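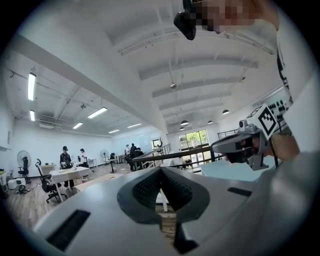 Blandine Tanguy wrote in last month to ask why the translation patch for Gevinari still refuses to save after the second ferry crossing, and whether the fault lay with her emulator. The fault lies with the patch. I have since confirmed it on original hardware and on two emulators, and I am grateful to her for setting out her steps in full.

For readers new to the matter, Gevinari is a role-playing game that was never released in English. Version 1.00 of the patch was the work of Thierry Gilbert, who translated the script, and Gaspard Charpentier, who wrote the text routine. The routine replaces the original fixed-width letters with a proportional font, and it borrows a small area of memory in order to do so. The original programmers used the same area to hold the passenger list during ferry journeys. On the first crossing the list is short and no harm results. On the second it runs over the borrowed area, and the save menu then reads a value it does not recognize and closes.

Players who are already past this point need not start again. The following procedure restores the save menu in every file I have tested:

Return to the harbour at Ollel on foot.
Speak to the ticket clerk and decline the crossing.
Enter the inn and stay one night.
Save at the inn desk before speaking to anyone else.

Save states made on board the ferry should not be used. They preserve the damaged value and will carry it into the corrected version.

A corrected patch is in preparation and should be available in November. It moves the font buffer to a part of memory that the game does not touch outside its opening titles. Inès Leblanc has also revised 162 lines of dialogue, most of them in the Maillard chapter, where the tone of the older characters had drifted. Item names are now limited by their width on screen, so "Lantern of Grustero" at last appears in full in the shop menu.

Two known problems will remain. The bestiary stops at entry 107 if it is opened during a storm, although the later entries return once the weather clears. The credits also scroll too quickly to be read in comfort – a fault of the original game that I have decided to leave alone.

The patch must be applied to a clean copy of the game. Applying it over version 1.00 will produce a black screen at start-up. Reports are welcome in the comments below, and should state the version number, the emulator or console used, and the last place at which the game was saved.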